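From: Rhodri Ifans, Racing Office, Hudby Park
To: Owners and Trainers List
Date: 16 March 2019
Subject: RE: Stable applications and entry procedure, spring meet

Members of the list,

The racing office has received several inquiries following Ms. Camargo's message, which is quoted at the end of this one. The answers below apply to all trainers who intend to run at the spring meet, whether or not they have been stabled at Hudby Park before.

Stall applications. Applications must reach the racing office before the close of business on the last day of March. An application lists each horse by registered name, with age, sex, owner of record and date of last start. Unnamed two-year-olds may be listed by sire and dam. Trainers may request up to 2 stalls for tack and feed, and these count against the trainer's total allotment. Stalls will not be held for horses that have not been listed.

Several trainers asked whether the allotment made last spring carries over. It does not. Each application is considered on its own, with regard to the number of starts the stable made here at the previous meet and the classes for which its horses are eligible. Letters of allotment will be sent by Benvinda Carvalho of the stall office, and questions about individual barns should go to her directly.

Health papers. A current negative Coggins test and a veterinary certificate are required for every horse at the stable gate, including ponies. Horses arriving without papers will be refused entry to the grounds. The gate staff have no authority to make exceptions, and we ask that drivers be told this before they leave the farm.

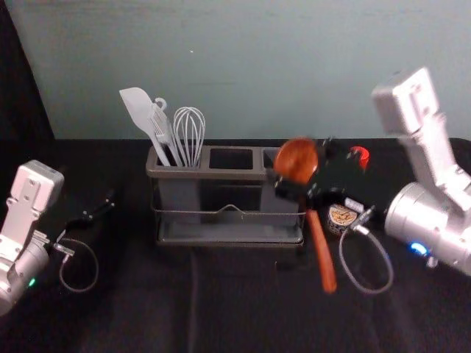 Word count: 613

Entries and scratches. Entries will be taken by telephone or in person at the racing office. Jockeys should be named at the time of entry. Where an agent has given a first call to more than one trainer in the same race, the office will ask the agent to settle the matter before the draw. Scratches after the draw require the approval of the stewards, and a veterinary scratch places the horse on the veterinarian's list in the usual manner.

The Wamell Handicap. The nomination fee remains $121. Supplementary nominations will be accepted at the time of entry on payment of $3000, and that sum is added to the purse. Weights will be assigned by Thijs Jansen and released after nominations close. The corrected conditions, with the distance given as one mile and one sixteenth, replace those printed in the first version of the condition book. Any copy that gives the distance as one mile should be discarded.

Training hours. The main track will open for training at 5:30 a.m. and close at 10:00 a.m., with one renovation break. Horses working from the gate must use the outside chute. The turf course is closed to training until further notice. Helmets and safety vests are required for every person on horseback, at all hours and in all areas of the grounds.

Pallavi Tomar remains the contact for owner licensing. Owners whose licenses have lapsed should write to her well before their first entry, as a horse may not start until the license has been renewed.

Rhodri Ifans
Racing Secretary
Hudby Park

Luana Camargo wrote:

> Dear Mr. Ifans,
>
> I write on behalf of Skaltis Racing Stable. We expect to ship in from
> Mathur Farm for the spring meet and would like to confirm three points.
>
> First, does our allotment from last year stand, or must we apply again?
> Second, the condition book gives two different distances for the Wamell
> Handicap, and we would like to know which is correct before we nominate.
> Third, will the turf course be open for works before the first week of
> racing? We have two fillies who have not been on the grass since fall.
>
> I would be grateful if the reply could be sent to the full list, as other
> barns have raised the same questions with me.
>
> Respectfully,
> Luana Camargo
> Skaltis Racing Stable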